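Melteck Carix 510 Wall Paint, White Matt
2022-10-13
By Ahonen, Product Pages

Carix 510 is a water-based paint for inside walls and ceilings. It gives a flat white surface without shine, and it is made for rooms where people live and work every day.
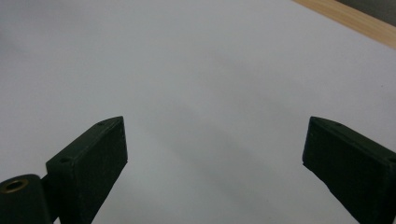
The paint is sold in two versions. Art. 2487 is the standard white and it is ready to use from the can. Art. 3181 is the base for tinting, and the shop mixes your color into it when you order. Please do not use the base without tint, it will not cover well and the result looks gray on a dark wall.

Where it can be used

Carix 510 can be painted on plaster, drywall, concrete and old matt paint which still holds well. It is not meant for floors, for outside walls or for the inside of a shower. For a kitchen we advise to choose the half-matt Carix instead, it is easier to wipe when there is grease.

Before you start

Wash the wall with a mild soap and let it dry over the night. Fill the holes, sand the filler and take away the dust with a soft brush. New plaster should first get one coat of Melteck primer. If the old paint is shiny, sand it lightly, or the new coat can come off together with the masking tape.

Stains from water or smoke are a different matter. They come through any water-based paint, also through ours, and must be closed with a stain blocker before.

Painting

Stir the can slowly to the bottom. Cut in the corners with a brush and roll the wall while the edge is still wet. Two coats are normal. On a dark red or dark blue wall it can be three - we prefer to say this before you buy. Wait four hours between the coats, and longer if the room is cold. When you need more than one can for the same wall, mix them together in a big bucket first, most of all when the color is tinted.

Clean the tools with water directly after work. Dried paint in the roller can not be saved.

Sizes and ordering

Both versions come in cans of 1 liter, 3 liters and 10 liters. Building firms can also order the 1000 liter container, only in standard white and only from our warehouse in Clevadska. The delivery time for the container is two weeks, and orders for November should reach us before the end of this month.

Tinted paint is mixed for you and can not be returned. Standard white can be returned if the can was not opened and the label is clean.

Keep the can well closed and away from frost. Paint that was frozen has small lumps in it, and stirring does not help.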